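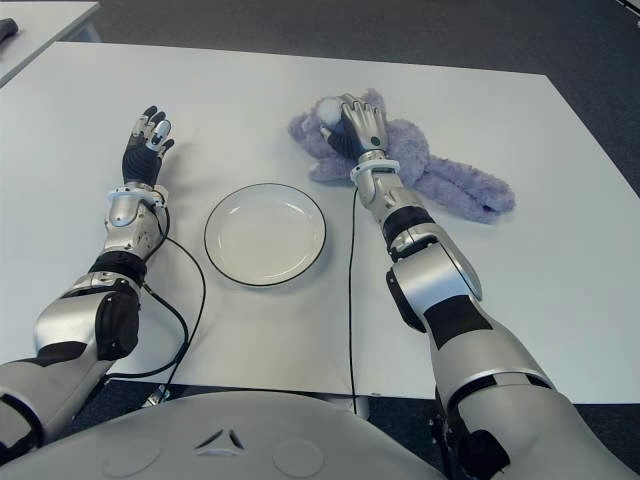

Foro Taller y Hogar > Automatización > ¿Pueden ya las máquinas con las tareas de casa?

Página 1 de 1 — 1,014 visitas

tornillo_feliz
Abro hilo porque llevo toda la tarde dándole vueltas y necesito contarlo en algún sitio. ¡Creo que estamos mucho más cerca de lo que decíamos aquí en junio! Para mí la prueba buena es recoger: coger un peluche de la mesa, apartar un plato, dejar cada cosa en su lugar. Cosas que un crío de cuatro años hace sin pensar y que a una máquina le cuestan horrores. Y ahora ves una mano de cuatro dedos y pulgar cerrada sobre la cabeza de un muñeco de peluche y dices, vale, eso ya es agarrar en serio.
¿Cómo lo veis? ¿Lo meteríais en casa?

lamaridelsotano
En casa no, todavía no. En el taller, para ciertas cosas, mañana mismo. Trabajo en Verbruggen, en la línea de embalaje, y tenemos un brazo que mete 524 cajas por turno sin despeinarse. Eso sí, todas las cajas iguales y todas en el mismo sitio. Le pones una girada y se para a esperarnos. El peluche es el caso contrario: no hay dos posturas iguales, se hunde, tiene orejas y patas que salen por donde quieren.

tornillo_feliz
¡Pues por eso me emociona! La caja está resuelta hace décadas. Lo blando es lo bonito.

pacorodamientos
Voy a ser el aguafiestas. Agarrar algo por la cabeza no es recoger un cuarto. Quiero ver el ciclo entero: localizar, coger, llevar, soltar, y repetirlo con lo siguiente sin que nadie toque nada. Y encima de una mesa blanca y lisa, con un plato y un muñeco, cualquiera se aclara. Mi salón tiene alfombra estampada, cables, dos mandos debajo del sofá y un gato.

nube_de_serrín
Paco, por algún sitio hay que empezar. Yo aprendí a cortar colas de milano en pino barato y con buena luz, no en la cómoda de mi abuela.

pacorodamientos
De acuerdo con lo del pino. Pero tú no abriste un hilo diciendo que ya eras ebanista :)

lamaridelsotano
A mí el plato me interesa más que el muñeco. Un peluche lo aprietas de más y no pasa nada. Un plato llano pide meter los dedos por debajo del borde o pinzarlo con mucho tacto, y el canto es muy bajito. Si me enseñan a un robot poniendo y quitando la mesa con vajilla normal, me callo para siempre.

tornillo_feliz
Te tomo la palabra, lo guardo en favoritos.
Por cierto, para los que preguntabais por privado cómo probar esto en pequeño: tengo un brazo de sobremesa que compré de segunda mano, un Wolldale, y con mi hermana hemos montado una prueba doméstica que llamamos Prusent (no preguntéis el nombre). Son 16 objetos de casa y se puntúa cada uno. Os dejo el orden que seguimos, por si alguien se anima.

1. Objeto rígido y con buen agarre. Un vaso de plástico, un bote de especias. Si falla aquí, revisad la calibración antes de seguir.

2. Objeto plano. Plato, posavasos, un libro fino. Nosotros llevamos 97 intentos con el plato de postre y sigue siendo el que peor nota saca.

3. Objeto blando y con pelo. Probad el peluche en varias posturas, también de lado y medio boca abajo, con la cola de pompón a la vista y una oreja para arriba. Si tenéis dos brazos, probad a acercarle una mano por cada lado con las palmas enfrentadas, a mí me parece mucho más natural que bajar una sola pinza desde el techo.

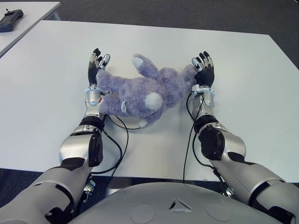
4. Objeto que cambia de forma del todo. Calcetín, trapo, camiseta. Aquí nos hemos quedado atascados y tan contentos.

nube_de_serrín
¡Qué maravilla de lista! El 3 lo pruebo este mes con mi sobrina, que pone los muñecos. ¿Puntuáis también el tiempo?

tornillo_feliz
De momento no, solo si lo coge, si lo mueve y si lo suelta donde toca. Un punto por cada cosa.

pacorodamientos
Eso ya me gusta más, con el soltar incluido. Añadiría un quinto: dos objetos pegados, y que coja solo uno. En el almacén de Flokwood, donde estuve de mantenimiento, era el fallo de cada mañana. Venían dos bolsas juntas y adiós.

lamaridelsotano
Apoyo el quinto. Y con dos peluches del mismo color, ya puestos a ser malos.

tornillo_feliz
Sois crueles y me encanta. Lo añado y subo las notas cuando las tenga — y Paco, te guardo sitio para probarlo con tu alfombra.

pacorodamientos
El gato también va incluido. Avisa con tiempo, que hay que aspirar.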